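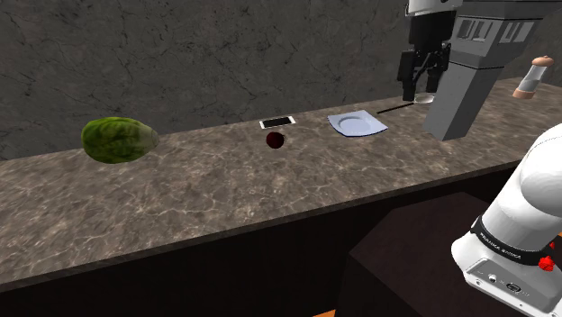
I spent Monday morning over at Kumora, the catering outfit on Schnyder Street, to see how the crew is getting on with the robot arm they've been planning for since spring. Short version - it's still mostly in the computer, and people have opinions!

The plan is for the arm to take over plate handling on the prep line, and before it gets anywhere near the real counter it has to practice on a simulated one. Ilgın Türkmen used to run the line. Since November she's spent half her shift at a desk, setting out plates and groceries on a virtual marble countertop and going over the runs afterward. She had 60 of them to get through before lunch when I dropped in (I brought donuts, so she forgave me).
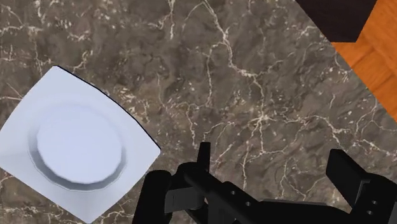 Plates are her big headache right now. "I've picked up a million plates and never once thought about where my fingers go," she told me. "Now I think about it in my sleep." The square ones are the worst, she says, and she'd happily switch the whole place to bowls.

So what changes for everybody else? Kumora says no jobs are going, and the 10 people on the prep line will rotate through 2 desk positions, with training paid at the regular rate. Some of the crew can't wait. Others told me they took a kitchen job to get away from screens, and I get that - I'd miss the noise too. The evening shift also wants to know who gets called when the thing stops at 9 p.m., and they don't have an answer yet.

Emard, the manager, wants 98 clean runs out of 100 before a real arm gets bolted down next to anyone. The crew will get a say on the date. I'll stop by again once they've picked one.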